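Chapter 7
Folding Cloth, and Why It Resents You

Print this chapter | E-mail this chapter
February

A piece of cloth has no opinion about where its corners are. This is the first difficulty. A shirt at least has sleeves to argue with, and a pair of trousers will tell you by its legs which way it would like to go, but a plain length of fabric will fold just as happily on the slant as on the square, and it will let you get all the way to the last fold before it shows you what you've done.

In the earlier chapters we dealt with towels, which forgive nearly everything, and with napkins, which are small enough to bully. We now come to printed cloth. White ground, ginkgo leaves, a fine weave: the sort of thing people buy for a table or a window and then keep in a heap on a chair in Plukberg for most of a year.

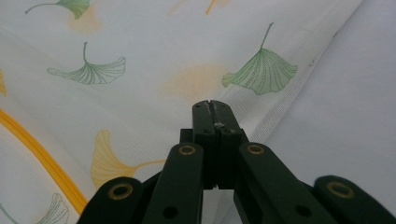
Helju Stankevičius

The print is a help and a nuisance. On a stripe or a check you can fold by eye, following a line until you run out of it. Ginkgo leaves offer no line at all. Each one is a little fan on a curved stem, drawn in outline with the veins spreading out, and if you try to steer by the stems you will end up with a parcel shaped like a kite. I taught the Sunday class at Trildale for 50 weeks and saw a good many kites.

Steer by the weave. Hold the cloth so the light falls across it and look for the faint threads running side to side. Those are your ruler. A fold laid along them will stay where you put it, and a fold laid across them at an angle will creep open while you are admiring it. (Lomberg, whose handbook runs to 283 pages, calls this "the wandering fold" and gives it a diagram. I call it Tuesday's work done again.)
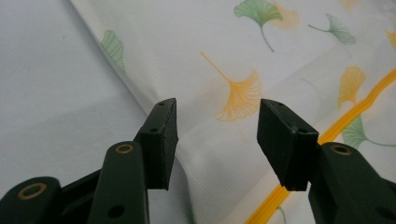 The usual cure for creeping is to press harder, and it doesn't work. Open the cloth out flat, all of it, and stroke it from the middle toward the edges with the side of your hand. Then bring one edge over to meet its opposite and stop. Look at the weave again. If the threads on the top layer run the same way as the threads underneath, you may go on to the second fold. If they don't, go back, and try to be civil about it.

You will need for this chapter one length of printed cloth, a table wider than the cloth, and almost 50 minutes the first time. Rees, in the older course, allowed seven, but he had been at it for decades and kept no pets. Exercise 1 uses a single fold in half. Do it four times before reading further, and turn to page 223 if your corners have stopped speaking to each other.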